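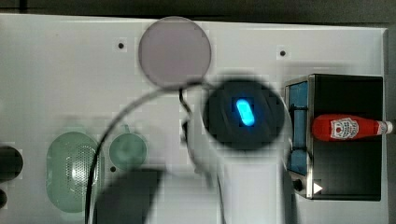 Sun-ja Yoon
Equipment Planning Lead, Bavent Kitchen Automation Laboratory

4. Planning and costing the workcell

4.1 What was bought, and in what order

The budget for the kitchen workcell was fixed before the arm was chosen. This is common in small laboratories, where the money arrives as a single award and has to be spent within the year it was granted. It meant that every choice was made against the same total, and that a dearer arm left less for the table, the spares and the household goods used in the trials.

We compared 3 suppliers. Kokura offered the lowest price for the arm alone, but its quote left out the wrist camera mount and the power supply, both of which we needed. Gorkine sold a complete package with a service contract that could not be taken off the bill. Zheng priced each part separately and allowed spare fingers to be ordered at the same time as the arm. We chose Zheng, mainly for the spares. Orest Marchuk, who ran the earlier bench at the laboratory, had kept records of every stoppage on that bench, and worn fingers came up more often than any other fault.

The arm was ordered in July. The table was ordered only after the arm had been delivered, so that its size could be settled by measuring reach on the floor with tape. This delayed the first trials but saved the cost of a second table. The earlier bench had been built from the catalogue drawings and was too deep for the far third of it to be used.

4.2 Household goods as a budget line

Figure 2 shows the table from above with the arm in place, a toaster oven on the right with a ketchup bottle lying inside it, and a plate, a green colander and a small green cup on the white surface. Goods of this kind are cheap next to the arm and are often left out of an equipment plan altogether. In our case they were bought at first from the general consumables fund, and the result was that no record was kept of which model had been used in which trial.

We now give household goods a line of their own. The rule is that any item the arm is expected to handle, open or reach into is bought in twos, and the second one stays sealed until the first is damaged or withdrawn. For small kitchenware this costs very little. For the toaster oven the second unit was questioned at the budget review, and it was kept in the plan on the grounds that models go out of sale quickly. An oven with a slightly different door would mean collecting the reaching trials again from the start.

Packaged food goods raise a different problem. The shape of a bottle is fairly steady, but labels change with promotions and seasons. We buy these in one batch at the start of a study and write off what is left over.

4.3 Costs that were missed

The first plan covered the arm, the table, the mounting hardware and the computer. It did not cover cabling. The cable supplied with the arm was long enough for the controller to sit directly behind the table, but the room has its sockets along the other wall. Extension leads and cable clips were bought later, out of the repair fund. In Figure 2 a black cable runs in a wide curve past the colander, and cable in the working area is something the next plan has to deal with. A sleeve that follows the arm has been priced and is included in the request for the coming year.

Staff time was the other gap. The plan allowed 2 days for setting up and made no allowance for putting goods back between trials. Resetting the table by hand was the largest single use of staff hours in the first month — larger than programming and repair together. Any laboratory planning similar work should cost this separately and should do so before deciding how many arms to buy. A second arm doubles the resetting as well as the trials.

4.4 Request for the next period

The request has 2 main items: the cable sleeve described above, and a further set of gripper fingers. A replacement arm is not requested. The service visit from Zheng is listed as optional and will be taken up only if the joint checks show a change from the values recorded at delivery. Marchuk has argued that the visit should be fixed in the plan whatever the checks show, and his costing for that version is given in the appendix alongside ours.

Figure 2. Table layout for the reaching trials, seen from above.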